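Worm counts before dosing, who else is doing it?

hillfoot_jen
Had my first ever full set of faecal egg counts back from Laitinen this morning and I'm hooked! I've drenched the whole flock every July for as long as I've kept sheep, it's what my dad did, and now I've got a sheet of paper saying half of mine didn't need it. The shearlings came in at 132 eggs per gram, the older ewes at 176. My vet, Bimla Sengar, says to leave the lot alone and test again in three weeks. Anyone else gone down this road?

tupman
Good for you, but I'd be careful. We left ours on a low count one wet summer and had mucky back ends everywhere a fortnight later. By the time you see it the growth check has happened. I drench lambs at weaning, count or no count.

hillfoot_jen
Fair point on lambs, mine are being sampled separately. It's the adults I'm talking about. Did you ever test after dosing to see if the stuff was working?

tupman
No. They looked better.

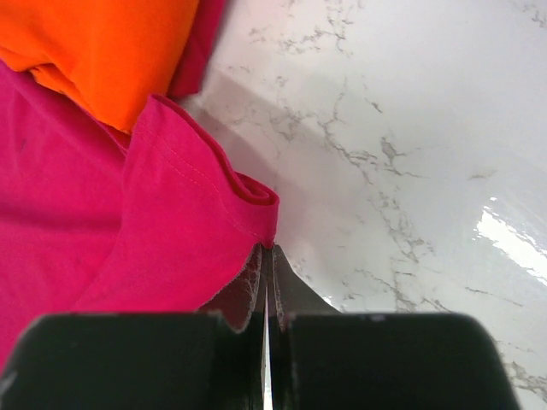
fondon_goats
Please do test afterwards, it's brilliant information for the price of a postage stamp and a bit of poo! We milk goats over at Fondon and found our white drench was doing next to nothing. Count before was 237, count two weeks later 159. We'd been pouring it down them for years (and dosing by guesswork, I'll admit, before we got the weigh crate).

tupman
One result like that could be underdosing. You said yourself you were guessing weights.

fondon_goats
We'd weighed them all by then, and we calibrated the gun as well. Candela Ortuño came out from the practice and went through it with us. She's changed our product and we're retesting next month. Goats aren't small sheep when it comes to doses either, so do ask your own vet.

Cluvier
Jen, are you pooling samples or doing individuals? We pool ten fresh ones per group at Jurkuncombe. Keep them in the fridge, squeeze the air out of the bag and don't leave them on the dashboard like I did.

hillfoot_jen
Pooled, ten from each group, picked up warm at six in the morning with a flask of tea in the other hand. Loved every minute. Will put the lamb figures up when I get them.

tupman
Go on then, what does the lab charge for a pooled one?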